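Storkine Two-Arm Bench Cell: a lot of money for a box with ribs

Reviews > Workshop > Cells and enclosures

The brochure promises "an afternoon from pallet to first pick". I have heard that sort of thing before, usually from people who weren't going to be holding the hex key. Storkine's bench cell took me from Tuesday morning until well into the following day, and most of the lost time went on two jobs the manual covers in a single paragraph: getting the wrist cameras to agree with the grippers, and persuading the cables to stay out of the way.

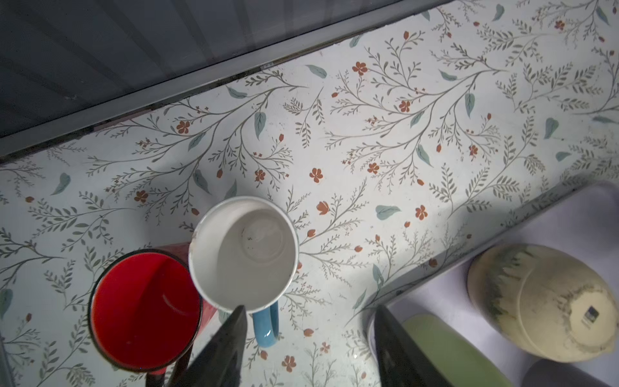
By Hortensia Sosa
Workshop reviews, August
Reading time: 4 minutes

What you get

Aluminium extrusion for the frame, grey ribbed panels for three sides, a front rail to bolt the arms to, two arms with parallel grippers, brackets for the wrist cameras, and a length of white slotted duct. The bag of fixings is generous. The drawings are not. Step 16 shows the rear panel going in from a side that is already closed off by the time you reach step 16, so I took one wall out again and started that corner over.

Once up, the frame is stiff. I leaned on it, which the manual tells you not to do, and it didn't mind. The panels are another matter. They look smart and they hide scuffs, but the strip along the bottom leaves a thin gap where they meet the worktop, and grime finds its way in there. A vacuum nozzle won't reach it. I use an old toothbrush. For this price I'd expect a seal.

Setting the wrist cameras

This is where I'd like Storkine to calm down a bit. The cameras are sold as "self-aligning". Mine needed aligning. The bracket has enough slop in its slots that the same mount can sit a couple of degrees out either way, and you only find out when you look at the picture and see one fingertip sitting higher than the other.

My method, after some swearing: open the gripper, park the arm above a couple of mugs with different coloured insides, and nudge the bracket until both fingers come up from the bottom of the view and you can still see plenty of worktop between them. Tighten, move away, come back, look again. A patterned surface is good for this, as you can pick a flower or a leaf and check it turns up in the same spot. A shiny one is less good. I get a bright patch in the middle of the view from the lights overhead, and had to turn them down before I trusted anything the software told me.

I also ran Letitz's free alignment sheet alongside the Storkine routine. The Letitz sheet was quicker. Make of that what you will.

Cables

The corrugated conduit on each arm is tough stuff and I have no complaint about it as conduit. As a thing attached to a moving arm it needs more thought. Too short and it tugs at the wrist on a long reach; too long and it loops up over the work like a garden hose. I settled on a big lazy arc and re-clipped it 13 times before I was happy.

The duct under the front rail is fine if you thread it before the arms go on. I didn't, and I still have cables lying over the top of it. The small coloured wires by the arm bases are out in the open too. Szekeres sells a cover for its own rail and I'm tempted to cut one down.

Handling mugs

A mug on its side is a fair check of a fresh set-up, and a mean one. The fingers need to go either side of the rim, and any error in the camera bracket shows up right there. I'd do this before you let both arms share the same mat, and keep the second one well back with its fingers open. 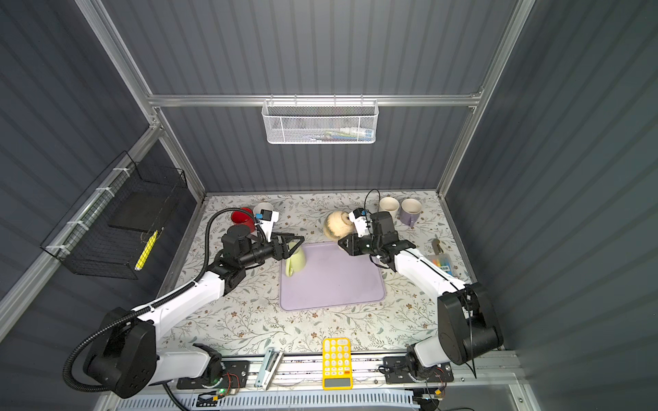
Looking after it

Storkine asks for a check of the rail bolts every 300 hours. I'd do it far sooner in the first month, as two of mine had eased off by the end of the first week. Other bits worth doing:

Wipe the finger faces. Glazed cups leave them slippery.
Look at the cable ties on any basket you've hung from the posts.
Photograph the bracket position before you undo it. I wish I had.

The spares list is short and dear. A replacement wrist bracket costs more than it should for a bent bit of nothing much, and I waited longer for it than I did for the cell.

Price and verdict

At £2059 for the frame, panels and rail, with the arms on top, this is hard to recommend to anyone handy. Ilter will sell you plain extrusion cut to length, and you can choose panels with a proper bottom seal. If you want it all in one delivery and don't mind ignoring the word "afternoon", it does make a solid cell in the end. Mine hasn't drifted since I tightened those bolts, and I've stopped checking it every morning.

Good: stiff frame, plenty of fixings, decent conduit.
Bad: sloppy camera brackets, gap under the panels, step 16.
Score: 6 out of 10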